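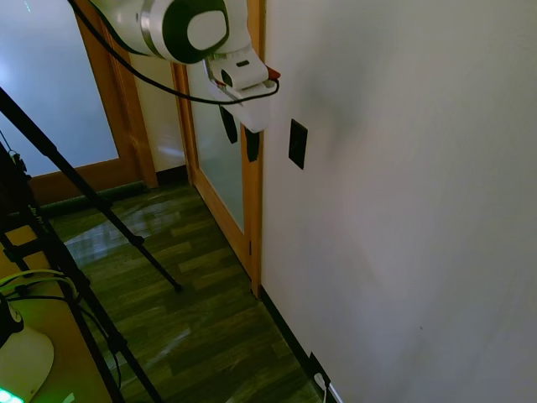 October, late. Back from Ravstead by four and spent what was left of the day being suspicious of a hallway.

The floor first. The box said Hevska, laminate, 113 planks for a little over 2,000, and I was told it would "warm the whole place up." I don't see it. It's a greenish brown that can't make up its mind, stripes and all, next to doors the color of honey. Maybe by winter I'll have stopped noticing. I said the same about the last carpet and hated it for years.

The doors I do like, though I don't trust frosted glass. It's supposed to give you light and privacy, and I suspect you get most of one and half of the other. Still, the light through it was good this afternoon, and that wall needs all the help it can get.

The wall is white. I was offered 3 whites and could not tell them apart, and I doubt the man in the store could either. I picked the cheapest. It goes gray toward the corner and I'm told that's only the light. We'll see what it says in the morning.

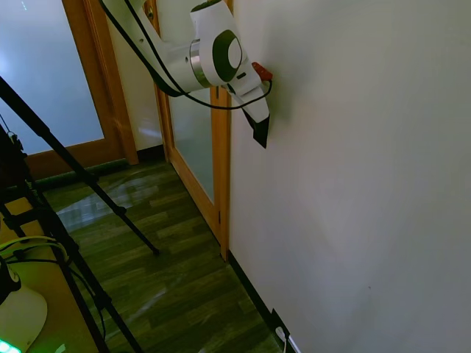

White wall, dark baseboard, cord still plugged in down low.

The final bill from Fakamero was 2,060, and I've read it twice looking for the catch. Nothing so far – which only makes me want to read it again. They also want me to leave a review. I'll leave one after a year, if the baseboard is still on the wall.

Soup for dinner. Bed early, or that's the plan.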